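From: Valter Coelho
To: engate-cells list
Date: January 10, 2020
Subject: Re: Draft handling rules for CPU and memory work, second reading

Dear all,

I thank Sofia for the comments on the draft. I answer them below in her order, and after that I give the new wording of the rules which changed. Please read section 4 with attention, it is the one where we still have two opinions on the list.

Sofia Aguiar wrote:

> Valter, I read the draft twice and tried to follow it at the Mivatcombe
> bench as if I had never seen the cell before. Three remarks.
>
> First, the draft says "the arm shall approach the socket slowly". Slowly
> is not a rule. One operator will put 6 mm per second and another will put
> 100, and both will sign the sheet.
>
> Second, I do not see who is allowed to open the load plate. In Lobo the
> person does it, in Orneo the arm is supposed to do it by itself. If the
> rules are for both cells then they must say it for both cells.
>
> Third, please do not mix the rules for people and the rules for parts.
> When I look for what to do if my hand is inside the case, I do not want to
> read about gold contacts first.
>
> The rest is good for me. I would keep the stop rule exactly as it is.

On the first remark I agree fully. I wrote "slowly" in the first version when we had only one operator, and it stayed there. The new text gives a number, and the number is the maximum speed set in the controller, so it can be checked on the screen before the start. I took 35 mm per second for travel above the open case and 6 mm per second for the last part, when the fingers go down between the components. Maybe in February we will want to raise the first number. I would not raise the second.

On the second remark, I propose that for now a person opens the load plate in both cells. I know that the Orneo people want the arm to do it, and I have nothing against the work itself, but it should be under its own test plan and not under the general rules. The lever is under spring force and we have no agreed limit for the side load on the finger. When there is a limit, we add one line and the matter is closed.

On the third remark, I have split the text. Section 1 is for people, sections 2 and 3 are for parts and motion, and section 4 is for records. It made the draft a little longer, but I think it is easier to find things.

New wording:

1. PEOPLE

1.1 Before a hand goes inside the case, the arm is put in protective stop and the operator says aloud "stopped". The pause button on the tablet is not a protective stop.

1.2 Only one person gives commands to the arm. If there is a second person at the bench, he or she may press the emergency stop at any time, without asking first and without explaining first.

1.3 The computer under work is disconnected from the mains at the wall, and the cable is laid where both persons can see the plug. A switch on the power strip is not enough.

1.4 Wrist straps are worn by everyone who touches a board. The strap is tested at the start of the shift and again after lunch.

2. PREPARATION OF THE BOARD

2.1 The cooler is taken off by a person before the cell is started. Old thermal paste is cleaned from the processor with a cloth, and the cloth goes out of the work area.

2.2 Cables which cross the working volume are tied back or moved to the side. Do not only look from above – put the camera at the approach height and look again from there, because a panel of the case can hide a loop of wire which the finger will meet.

2.3 The load plate is opened fully, and the lever is left in the open position. If the plate does not stay up alone, the board is not used.

2.4 Memory modules may stay in their slots if they are outside the path of the fingers by more than one finger width. If there is doubt, take them out.

3. GRIPPING AND MOVING THE PROCESSOR

3.1 The processor is held by its edges. The fingers may not touch the contacts below, and they may not press on the metal cover to push the part down.

3.2 The grip force is set before the first pick and is not changed while the part is held. If the part turns in the grip, the arm is stopped. It is not corrected by closing more.

3.3 No sideways movement is made when the processor is lower than the top of the open load plate. The part goes straight up first, and only then to the side. With placing it is the same in the reverse order.

3.4 Before each placing the operator compares the orientation mark on the processor with the one on the socket, in the live picture and also with the eyes. Both, please. The live picture alone has deceived me two times.

3.5 During any hold near the socket, the wrist camera must show the two fingers, the part and the socket at the same time. If one of them is not in the view, the hold is not accepted and the arm goes up.
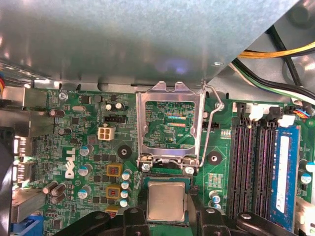 4. RECORDS

4.1 For each board the operator writes the board number, the gripper set, the two speeds and the grip force. Free text is welcome but does not replace these fields.

4.2 A dropped part is always recorded, also when it fell on the mat and looks perfect. The part is put in the red tray and is not used again in the same shift.

4.3 The finger pads are changed after 1,000 grips, or sooner if there is a visible mark on the rubber.

About 4.3 we have the two opinions which I mentioned. The Engate side would like to change the pads only by inspection, and I prefer a fixed number. My reason is simple: an inspection depends on who is tired and who is not. But I accept that the number comes only from our own experience with one type of pad, and if somebody has a better number with measurements behind it, I will take it gladly.

Two small questions remain open. Should rule 1.2 apply also when the arm is driven by hand guiding? And do we want the same numbering in the Lobo and Orneo checklists, so that 3.3 means the same thing in both? For me yes to both, but I wait for your answers before I send the clean version.

Sofia, your stop rule is untouched, it is 1.1 now.

With best regards,
Valter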